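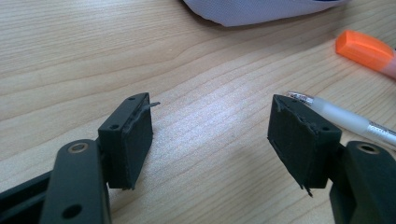 Figure 12.1 Gripper fingers above a wooden desktop.

Chapter 12
Heating Faults in Electric Clothes Dryers

Noreen Buckley and Mylene Barredo

12.1 Scope of the chapter

A dryer that turns but does not heat is one of the most frequent complaints on a service ticket. The customer's report seldom names the failed part. "No heat" may mean an open element, an open thermal cutoff, a failed timer contact, or a supply that has lost one of its two legs. This chapter covers the heating circuit of vented electric models. Gas burners and heat pump systems are treated in later chapters.

The reader should already be able to use a multimeter on both the resistance and voltage ranges, and should have completed the lockout exercises in Chapter 10.
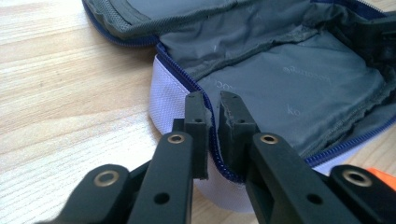

12.2 The heating circuit

In the basic circuit, current passes from the first supply leg through the timer or relay, the cycling thermostat, the high-limit thermostat and the element, then through the motor's centrifugal switch to the second leg. The switch closes only when the motor is up to speed. A dryer with a stalled motor will therefore not heat, even when every part in the heating circuit is sound.

The motor and the controls run on one leg and neutral. The element needs both legs. If one breaker pole is open, the drum may still turn while the element stays cold – a fault that is often blamed on the element.

The worked problems use the Borkasik compact dryer, which has a single 3000-watt element and a high-limit thermostat that opens at 200°F. The Costache model in Section 12.5 has a two-coil element, and its readings must be taken one coil at a time.
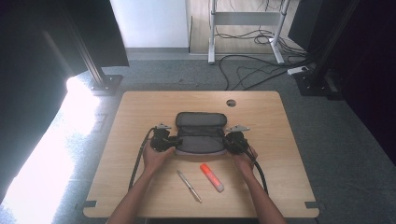 12.3 Order of testing

Check the supply at the receptacle first. Disconnect power before removing any panel. Isolate each part by pulling at least one lead, then measure its resistance. A reading taken with both leads attached may include a parallel path and should not be recorded.

A blown thermal cutoff should not be replaced until the airflow has been checked. Restricted venting is the usual cause, and the new part will open in the same way if the duct is left as found.

Key terms: cycling thermostat, high-limit thermostat, thermal cutoff, centrifugal switch, supply leg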